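The loose finger: pictures and notes from a bad stretch with the Drirko
By Rodrigo Cordeiro
Oct 20, 2022
6 comments
Share

A few people have asked me what happened to our gripper in April, and I've told it so many times now (badly, and in the wrong order) that I figured it should have its own page. So this is the long version, with the boring bits left in. If you build or use anything similar, skip to the part on the inserts, that's where the useful stuff lives.

For those who don't know us, Zwane is a small outfit, two of us most of the time, and we teach robot arms to do table work. Sorting, stacking, putting lids on things. The Drirko is our hand-held gripper. You hold it, you squeeze it, you do the job yourself on a table, and it records what you did so an arm with the same fingers can try to copy it. We printed it ourselves and I'm very fond of it, which made what follows a bit painful!

It started with a lid. We had an arm that had been putting lids on little round tins quite happily, and then we gave it a new batch of training and it began crushing the rims. Every third or fourth tin, crunch. My first thought was the tins. My second thought was the arm. I spent two days on the arm, swapped a cable, swapped it back, cleaned a belt that was already clean, and got into a silly argument with Bernardo Peixoto over whether the motor sounded different. (It didn't. He was right. I've told him so, and he has asked me to put it in writing, so there you go, Bernardo.)

Then Bernardo went back through the recordings in Plornoritz, which is the program we use to line up the video with the finger width. He noticed that at fully closed, the width was reading a little bit open. A hair, really. And on later recordings it was a bigger hair. Once he'd plotted the whole lot in order you could see it walking upward, nice and steady, like somebody slowly leaning on a door.

So the arm was doing as it was told. The recordings said "the fingers are still a touch open here," and the arm kept squeezing until it got to where it thought touching was. Crunch goes the tin.

We had 3886 recordings in the set at that point. I really, really did not want to hear that they were all bad. We went through them from the newest backward and the last 338 had drifted too far to trust. The rest we kept, with a correction on the ones near the border. Throwing out 338 recordings hurts more than it sounds. I did most of those by hand, standing up, with the radio on, and I remember being quite proud of a few.

The cause was mechanical and very dull. The finger blocks on the Drirko are held on with screws, and the screws go into brass threaded inserts that you melt into the plastic with a soldering iron. One insert had started to turn in its hole. It didn't fall out and it didn't wobble enough to feel when you picked the thing up, it just let the block swing outward a tiny amount every time you squeezed hard. We checked it by pushing on the block with a thumb while watching the gap against a steel ruler, and there it was, moving.

The black plastic fingers, open over the table. The gold-colored ring on the arm at the left is one of the brass inserts, and the black blocks are the parts that close together when you squeeze.

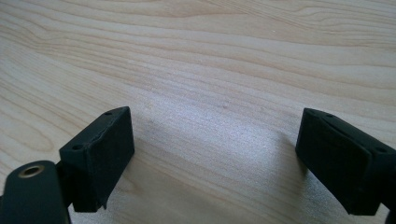 How can you tell whether a threaded insert has come loose before it ruins your recordings?

Put a screw in it, snug it down gently, and mark a line across the screw head, the insert and the plastic with a paint pen. If the line on the brass stops meeting the line on the plastic, the insert is turning in its hole and the part needs to be reprinted or the insert set again with glue.

The paint pen idea came from Bernardo, who used to work on bicycles. I had been going by feel, and feel is hopeless for this. The block was tight in my hand every morning. It only moved under load, and you don't put it under load when you're giving it a quick wiggle with your coffee in the other hand.

Why did it come loose in the first place? We went back and forth on that for a while. I had printed that arm in Lindumix, which is a filament I like because it comes off the printer looking lovely, nice and matte, hardly any strings. But I'd printed it with thin walls to save time. When you melt an insert into a thin wall there isn't much plastic for the knurls to bite into, and some of it squishes out the bottom. It holds fine for weeks. Then you spend an afternoon clamping down on heavy stuff and it begins to creep.

I also set that insert too hot. I know I did because I remember being in a hurry and it went in like butter, and I thought oh, that was easy. It should push back a little.

Now for the part that scared me more than the tins did. While we were hunting for the fault we ran the arm with the covers off and the force limit turned up, so we could hear what it was doing. I reached in to straighten a tin. The arm was between moves, or I thought it was, and it closed on the side of my thumb. And because it believed the fingers were farther apart than they were, it kept going! It stopped when I hit the button with my other hand. I had a black nail for a month and nothing worse, but I sat on the floor for a few minutes afterward and didn't feel very clever.

Two separate mistakes there, and I'd like to keep them separate. The bad width numbers made the squeeze worse. But my hand was in there because I put it there, with the arm live, and that would've been dumb with perfect numbers too.

What we do differently now:

The arm gets powered down before a hand goes in. I mean off at the wall switch, with the little red light out. Pausing it in the software doesn't count any more.

The force limit has its own password and Bernardo knows it and I don't. I complained about this for a week and then stopped noticing.

Every recording session begins and ends with three full squeezes on nothing, and then one on a steel block of a known size. Plornoritz reads those and refuses to save the session if the two ends don't agree. That took an afternoon to write. I could have had it from day one and I kept putting it off for something more exciting.

After every 1000 squeezes, the finger blocks come off and the inserts get looked at with the paint lines. It's a ten minute job, most of which is finding the small hex key.

Thick walls around every insert, four lines at least, and the iron turned down. If it goes in like butter I pull it and start over.

We also talked over putting a metal plate inside the arm so the screws could go into real threads and we'd be done with inserts altogether. I'd love that. It adds weight right out at the tip though, and after a couple of hours of holding the thing your wrist knows all about it. So for now it's still brass in plastic. Bernardo has a drawing of a version with a nut dropped in from behind, and I've printed it once, and it was ugly and very strong. We'll see.

A few smaller notes, in no order, mostly for the three people who wrote to me wanting the fiddly details.

The ruler we used is a steel one of mine from 2004, with my old school number scratched in the back. It turned out more use that week than the fancy calipers, because you can lay it flat on the table and look straight down past both fingers at once. Calipers you have to hold, and then you need a third hand for pushing.

A shiny tabletop is a nuisance if you track anything by camera. We lost a chunk of time thinking the drift was in the tracking, because the glare moves when you move. It was a fair suspect. We laid a sheet of gray paper down, repeated the whole test, and the drift was still there, so that was the tracking off the hook.

Both fingers should be checked, even when only one is acting up. Ours had one bad insert, but when we took the other side apart the screw there had less bite than I'd like, so I replaced that as well. A mirrored part printed on the same day with the same settings has had the same life.

Keep your bad recordings. I nearly deleted the 338 in a temper. Bernardo moved them to another drive before I could, and they've been handy since, because any time we change the drift check we run it on those first and make sure it shouts.

And write down when you change a part. We had no record of the date I'd printed that arm, so the poor man had to work it out from the print job list on the machine, which only keeps the last so many jobs. We now have a notebook on a string. It's got tea on it already.

The lids are fine again, by the way. We retrained on the cleaned set plus a new batch I recorded with the repaired finger, and the arm has gone back to being gentle with the rims. It has started dropping the odd tin on the left side of the tray instead, and I haven't worked out why yet. If you've had that with a side-mounted camera, please leave a comment, I'm out of ideas.

6 comments
4 shares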